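Changing the car for the train, six months in

Saturday, September 3, 2022

I sold the car in February. It was a Royer estate, 16 years old, and it had failed its test on the rear brake pipes and something to do with the subframe. The garage wanted 1462 for the lot, which was more than the car was worth to me or to anyone else. I took what the scrap dealer offered and walked home.

I said at the time that I would write something once I had done half a year without it. This is mostly for the people who asked how I get to work, and for anyone in Benberg thinking of doing the same.

The journey

I live at the top end of Benberg, on the hill side. Work is in Jitberg. By car it was 25 minutes on a good day and 50 on a bad one, and most were bad from October to March. By train it is a walk of 10 minutes down to the station, 22 minutes on the train, and another walk at the far end through the industrial estate. Door to door it comes to just under 50 minutes. So I have swapped a journey that varied for one that mostly doesn't, and the one that doesn't is a bit longer.

The walk down in the morning is fine. The walk up in the evening took some getting used to. For the first three weeks I stopped at the bench by the allotments every time. I don't stop now unless I have shopping.

The trains run every half hour. The 7.12 is busy and the 7.42 is busier. I get the 7.12 and sit in the rear coach, where there is usually a seat on the left. At Jitberg the exit is at the front, so everyone else crowds forward and I get to sit down. It costs me a minute on the platform.

Cancellations have been the worst part. In April the line was shut for two weekends and then most of a week while they worked on the bridge. The replacement bus took an hour and ten and went by way of Lirkia, a place I had not been to since school. It has a new roundabout. Apart from that week I have been properly late 3 times, and I was late more often than that when I drove.

Tickets

I started with day returns, which was a mistake. I then bought a monthly ticket, and that was right for me until I started working from home on Fridays. The ten-trip carnet works out slightly cheaper if you travel four days or fewer. You have to buy it at the machine on the Jitberg side, as the Benberg machine doesn't list it. I asked at the ticket office why and was told it was an older machine. Keep the carnet in something stiff. Mine went through the gate reader bent once and the gate kept hold of it until a man came with a key.

What I spend on tickets in a month is a little less than I used to spend on fuel. The saving comes from everything else: insurance, tax, the test, tyres, the resident's permit, and parking at the Jitberg end, which had gone up twice in two years. I keep a note of all this in a notebook and it is a good bit in favour of the train, even counting four taxis and a hired van.

The van was for a wardrobe. I hired it for half a day and it cost less than I expected, though they wanted a deposit and a utility bill as well as my licence.

Shopping

I thought this would be the difficult part. I used to do one big shop on a Saturday and fill the boot. Now I do two small ones on the way home, usually Tuesday and Thursday, and have the heavy things delivered once a month. Cat litter, tinned tomatoes, washing powder, flour. The delivery slot I like is the late one in the middle of the week, and it goes early, so book it when you think of it.

I bought a rucksack with a proper waist strap. A shopping trolley on wheels was suggested to me by several people, but there are steps at both stations and I have seen how others get on with them. Potatoes go at the bottom. Eggs I carry in my hand.

I waste less food than I did. I'm in the shop more often, so I buy for the next two days and not for a week I have only guessed at. 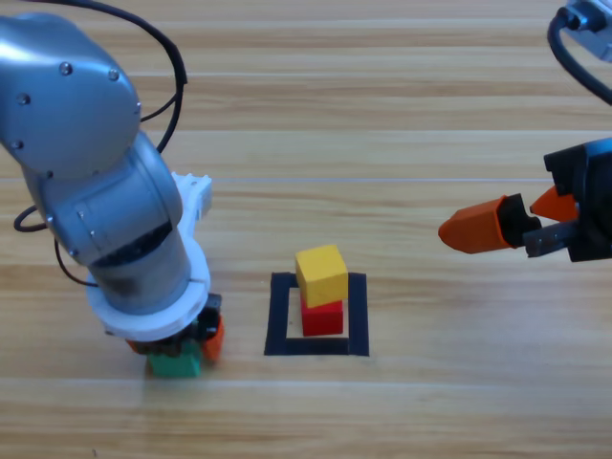

It all depends on the hill, wrote Benberg Reader under my last post, and if you had to do that walk with a bad knee or a pushchair you would keep the car and so would I. The number 3 bus goes up there, but the last one leaves the station at ten to seven, so it is no use to anybody who works late.

I agree with that. I looked up the bus times again after reading it and they are as stated. There was a later one before the timetable changed. I have written to the council to ask if it could come back, and had an automatic reply. If you live on the flat side of town you can ignore most of what I have said about the walk. If you live on my side and can't manage it, the train doesn't start at the station for you, it starts at your front door, and the timetable has to be read with that in mind.

Weather

I have now had the end of one winter and a whole summer. Rain is not as bad as I feared. I have a long coat, waterproof overtrousers that live in the rucksack, and a spare pair of socks in my desk drawer. I have used the socks twice. Wind is worse than rain on the footbridge at Jitberg.

The heat in July was harder. The older trains have windows that open a few inches at the top and that's all. I went in early that week, on the 6.12, and came home early too. Not everyone's work will allow that.

I haven't done a November yet. The path past the allotments isn't lit and I shall need a torch, or else go round by the main road, adding five minutes.

Things I miss

Going to the tip. I had not thought about it at all, and it turns out you can't walk in. They won't let you through the gate on foot. I have a broken chair and two tins of paint in the shed waiting for somebody to offer me a lift.

Visiting my aunt on a Sunday. She lives beyond Lirkia and there is no Sunday service on that side. I go on Saturdays now, and stay for lunch, and come back on the 16.20. She says she prefers it, as there is nothing on television on a Saturday afternoon.

The radio. I used to listen to the news both ways and I was better informed than I am now. On the train I read. I have got through more library books since spring than in the two years before that, most of them crime.

Things I don't miss

Scraping the windscreen. Looking for a space when I got home after seven. The noise the Royer made on a cold start, and wondering each time if it was getting worse. Letters about the permit.

Will I buy another one? Not this year. The hire place is a short walk from work and I have an account there now, so a second hire should be quicker than the first. If the fares go up again in the new year I'll do the sums again and put them on here.

For anyone who wants it, the current Benberg timetable is on the board outside the station and there are folded paper copies in the rack by the waiting room door. Take the green one. The blue one is last year's.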